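Snack Table Check, Birnonside Break Room
July, filled in by Gemma Bickerstaff

1. Tabletop surface
OK. I ran my palm over all of it and found no splinters, and the finish is still lovely and smooth - I do like this pale wood, even if it shows every crumb.

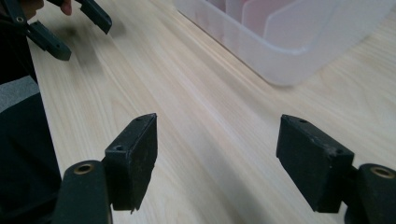

Item 1: tabletop grain, with plastic bin.

2. Corners and edges
OK. The corners are rounded, which my hip appreciates. Please feel along the little gray metal bracket on the edge as well and tell me if it ever works loose.

3. Cable hole
OK, but do keep drinks well away from it, and don't let anyone poke wrappers down there (I fished out 11 last time!).

4. Snack tray
Pass. Clear tray, no cracks that I could feel. Packets should stand upright so we can all read the dates without rummaging, and bags too big for the tray can wait beside it. 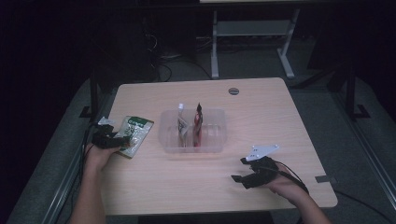 5. Cables near the table
Needs attention. Anything hanging down toward the floor should be kept clear of feet, so please take a minute to tuck it back before you sit down.

6. Wipe-down
To do. Warm water and a soft cloth, then leave it 20 minutes before the food goes back out. Thank you all, as ever!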